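Reviews > Workshop > Small parts storage
Print this page | E-mail this page
Search reviews Enter keyword

Saltanik compartment box, smoke grey

The Saltanik is a shallow plastic organiser for screws, beads, crimps and similar small stock. I bought two from the Flusstead hardware counter in June and have used them on the bench since. Body length is 359 mm and empty weight is 148 g less than the Mäkelä box it replaced.

Divider fit is good. M3 washers stay in their own cells when the closed box is tipped on end, though very thin shims will creep under. The grey tint is light enough to identify the contents by colour, but you will need labels to tell one thread pitch from another.

Latches are the weak point on most boxes at this price. Mine have stayed tight, with a firm snap. They do need a thumbnail to open, and gloves make it awkward.

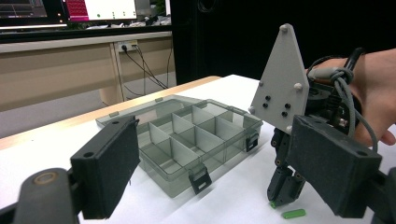 Saltanik box, open, with two of its black latches.

Cells are unequal in size, which suits mixed stock. Longer fasteners, 75 mm and up, should go elsewhere. The Sandier equivalent costs $8 more and has a stiffer lid, but its dividers rattle.

Rating: 8 out of 10. Recommended for bench use. For a vehicle, buy the Sandier.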